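Jan 24, 2019

I told my sister I'd write up the move once the boxes were gone, and well, the boxes aren't gone, but I've got a cup of tea and a free hour so let's go!

We've been in the new house on Grostholm Lane since November, and the thing I keep thinking about is how long it takes a place to start sounding like yours. The old apartment had the bus, and the upstairs neighbor's radio (always the ball game, always too loud), and I knew which stair creaked. For the first few weeks I slept terribly. Every click of the furnace had me sitting straight up.

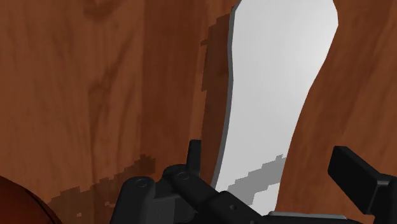

Then one Saturday my neighbor Fitriani Hutapea knocked with a pan of coconut rice and stayed for two hours. She's lived on the street for 22 years and she told me the clicking is just the pipes, hers do it too, and that the mail comes late on Mondays. I can't tell you how much better I slept after that.

So I've been trying to slow down. The kids have claimed the back bedroom, I've found the good bakery (Fustetti, get the seeded rolls), and I've stopped apologizing to guests for the curtains. 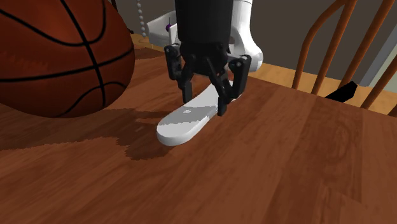
Basketball and the wooden table.

Next up is the garden, which is mostly mud and one very stubborn rose. If anybody has advice on pruning in cold weather, please leave me a comment, I'm all ears!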